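Against the Capsule Wardrobe

My sister-in-law owns 28 pieces of clothing. I know the number because she gives it out the way other people give their blood type. Shoes count, socks don't, and a scarf is apparently a matter of some debate in the forums where these things get settled.

She has been this way since September, when she read a book by a woman who lives in a very white apartment. The book says that most of us wear a fifth of what we own and feel bad about the rest. I have no quarrel with the first half of that. I wear the same gray sweater until it is physically taken from me. But I don't feel bad about the rest. I feel fond of the rest. The rest is where the good stuff is.

Consider the corduroy suit. I bought it at thirty-one for a wedding at which I knew only the groom, and he was busy. It is the color of gravy. I have worn it twice, the second time by mistake. Under the rules of the capsule it should have gone out the door years ago, since it doesn't pair with anything, including me. And yet every time I push it along the rail I remember the band, the fish, and a long talk with a dentist named Mounir Ait Brahim about whether boats are worth it. (They are not. He had two.) I don't keep a diary. I have a closet.

The people who write these books are always telling us that memories live in our heads and not in our things. They must have better heads than I do. Mine has room for a few phone numbers and the theme songs of canceled television shows, and everything else has to be stored off site. 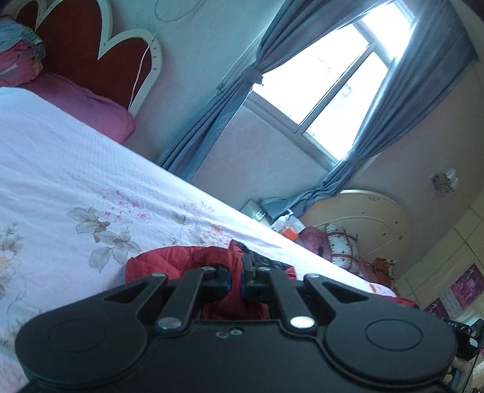 Then there is the question of weather. The capsule assumes a person whose life happens indoors, at a steady temperature, among friends who also dress in oatmeal. My life has included a burst pipe, a funeral in sleet, a school play in which fathers were asked to be trees, and a weekend of painting a fence with Helmi Pesonen, who does not believe in drop cloths. For each of these I had the right terrible garment. My sister-in-law, invited to the fence, said she would love to but had nothing to paint in. I've come to suspect this is the main benefit of the system.

I tried it once, to be fair. I did what the book says and put everything I owned on the bed, in one pile, so as to be shocked by it. I was shocked mainly by the bed, which sagged. You are then meant to pick up each item and ask whether the person you are today would buy it again. The person I was that day had a cold and wouldn't have bought anything. By four in the afternoon I had a bag for charity, a bag for maybe, and nowhere to lie down. I slept on the couch. In the morning I put the maybes back, and by the end of the week I had gone through the charity bag for a belt and come away with the belt, two shirts and a vest.

What nags at me most is the shopping. You would think that people who own very little would buy very little, and I'm sure some do. But the capsule has to be made of the correct things. The old white shirt won't do -- it must be the white shirt, the one you'll have for life, and it costs 205 dollars. Giorgia Parisi, who sits across from me at work and went capsule around the time my sister-in-law did, is on her third shirt for life. The first one shrank. The second was a slightly wrong white. I asked what happened to them and she said she had let them go, in the voice people use for hawks.

My grandmother had a small wardrobe too, and never once brought it up at dinner. She had a good coat and an everyday coat, and when the good coat got tired it became the everyday coat, and the everyday coat became the coat for the chickens. After that I believe the chickens had it. There was no philosophy in it that I could detect. She would have loved a third coat.

So I'm not arguing for more. I don't go out and buy gravy-colored suits as a hobby. I only want it said that a full closet isn't a cry for help, and that a person can shut the door on it, leaning a little, and go about the day in perfectly good spirits.

My sister-in-law is coming for the weekend. She packs light, as you'd imagine, one small bag with a lot of air in it. The forecast is for rain and cold, and she has already called to ask whether I might have something she could borrow. I have 30 years of something she could borrow. I'm thinking the corduroy.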